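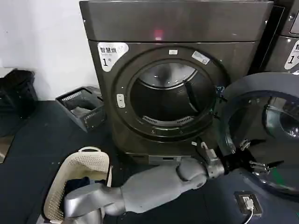
I spent years buying supplements the way I buy biscuits, which is to say whatever was on offer, and I ended up with a kitchen cupboard that rattled when you opened it. So I've had a proper sort out, and these are the habits that have stuck. I'm no expert (ask your pharmacist about anything medical, please!) but they've saved me a fair bit of money and a lot of muddle.

Get them out of the steamy spots

Mine used to live on the shelf over the kettle, and the vitamin C tablets went brown and speckled. Now everything sits in a lidded box in the bedroom wardrobe, well away from the cooker and the bath. Leave the little sachet in the bottle and take out the cotton wool once you've opened it, as it only draws in damp.
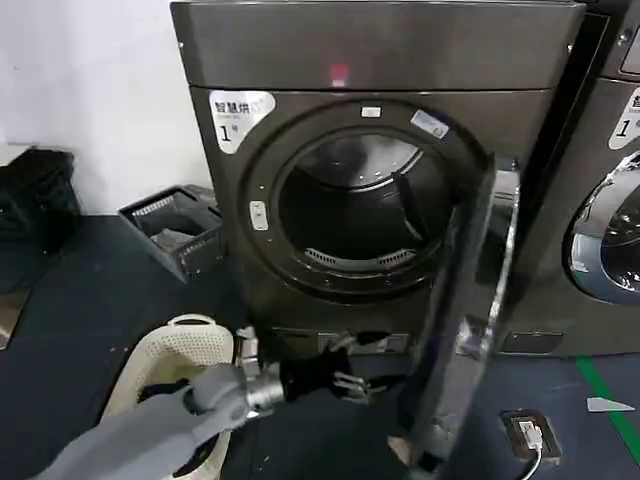

Write the opening month on the lid

A marker pen does it. I put "May" and that's all. The printed date is for a sealed bottle, and my fish oil smelt dreadful long before it got there. If you open one and it whiffs of old chip pan, bin it.

Work out the price per day

A big tub looks like a bargain until you read that a serving is four capsules. I did this with a magnesium powder from Traltura and found I was paying 19p a day, against 12p for the plain tablets from Hedis, and I couldn't tell the difference between them. Ignore the big number on the front and go by the serving size on the back.

Look for doubles

I laid all my bottles out on the table one evening and zinc was in three of them, including the throat lozenges! Make a list on paper and take it along when you next see the pharmacist. They'd much sooner see the list than hear you guess.
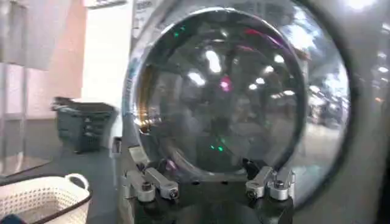 Yasaman Daneshvar wrote in to say that she keeps hers in a weekly pill box but cuts the panel off each packet and tucks it underneath, so she always knows what's what. I've pinched that idea and it works a treat.

Don't stock up

I once bought enough Kermani turmeric to see out a siege and had 17 capsules left when I gave up on it. One small bottle first, always.

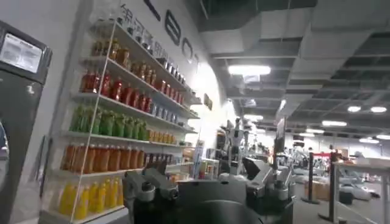 Buy small, store dry, write on the lid.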